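How Do Scientists Know Where an Earthquake Started?

By Ngan-ling Yu
Last updated Monday, June 13, 2022

An earthquake can start deep under the ground, in a place no person has ever been. Even so, scientists can often say where it began within a few minutes. They do it by timing the shaking.

What is an earthquake?

The outside of the Earth is made of big slabs of rock called plates. The plates move very slowly, at close to the speed your fingernails grow. In some places two blocks of rock are pressed together along a crack called a fault. The rocks get stuck, but the plates keep pushing. The rock bends a tiny bit, year after year, until it slips. The slip sends shaking out in every direction.

The place inside the Earth where the slip starts is called the focus. It might be 2 kilometres down or 37 kilometres down, or much deeper than that. The spot on the surface right above the focus is called the epicentre. When you hear on the news where an earthquake was, you are usually hearing about the epicentre.

Fast waves and slow waves

The shaking travels through the ground as waves. Two kinds matter most for finding the epicentre.

P waves are the fast ones. The P stands for primary, which means first. They squeeze and stretch the rock as they go through it, like a push travelling along a spring. They can move through solid rock and through liquid.

S waves are slower. The S stands for secondary, which means second. They shake the rock from side to side or up and down, like a wiggle travelling along a skipping rope. S waves cannot travel through liquid. That is one way scientists worked out that the Earth's outer core is liquid.

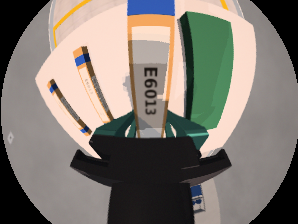 A robot gripper and a long, narrow box with a blue band and an orange band. Computer image.

Thunder and lightning work in a similar way. You see the flash first and hear the rumble later. If the storm is far away, the wait is long. With an earthquake, the P wave comes first and the S wave follows. The farther you are from the focus, the longer the wait between them.

Reading the wiggles

The machine that records shaking is called a seismometer. Older ones had a heavy weight and a pen. When the ground shook, the paper moved with it and the weight stayed nearly still, so the pen drew a wiggly line. Most seismometers today are electronic and send their readings to a computer. The wiggly line is called a seismogram.

On a seismogram, a quiet line suddenly gets bumpy when the P wave arrives. Then the bumps get bigger when the S wave arrives. A scientist, or a computer program, measures the time between the two.

There is a handy rule for earthquakes that are not too far away. Take the number of seconds between the P wave and the S wave and multiply it by eight. The answer is close to the distance in kilometres. If the gap is 11 seconds, the earthquake was roughly 88 kilometres away. If the gap is 30 seconds, it was a good deal farther – try working that one out yourself.

Three circles on a map

One station can tell you how far away an earthquake was. With just the gap, it can't tell you which direction. So we use more than one.

Say there are stations at Soronmont, Tolard and Rizzi. The Soronmont station works out its distance from the earthquake. We draw a circle on the map with Soronmont in the centre and the edge at that distance. The earthquake could be anywhere along the edge.

Now we draw a circle for Tolard. The two circles cross in two places, so there are two possible answers. Then we draw the circle for Rizzi. It passes through only one of those two places, near the town of Titgate. The epicentre is there.

On a real map the three circles don't meet at a perfect point. They make a small patch where they overlap. Rock is different from place to place, and waves go faster through some kinds than others. The depth of the earthquake matters too. Computers use readings from many stations to make the patch smaller.

Try it yourself

You need a map, a ruler and a compass (the drawing kind). Ask a friend to choose a secret town. Your friend measures the distance from the secret town to three other towns and tells you the distances. Use the scale on the map to set your compass, draw the three circles, and look for where they cross.

Words to know

Epicentre – the spot on the surface above where an earthquake starts
Fault – a crack in rock where the two sides can slip
Focus – the place underground where an earthquake starts
Seismogram – the record of shaking made by a seismometer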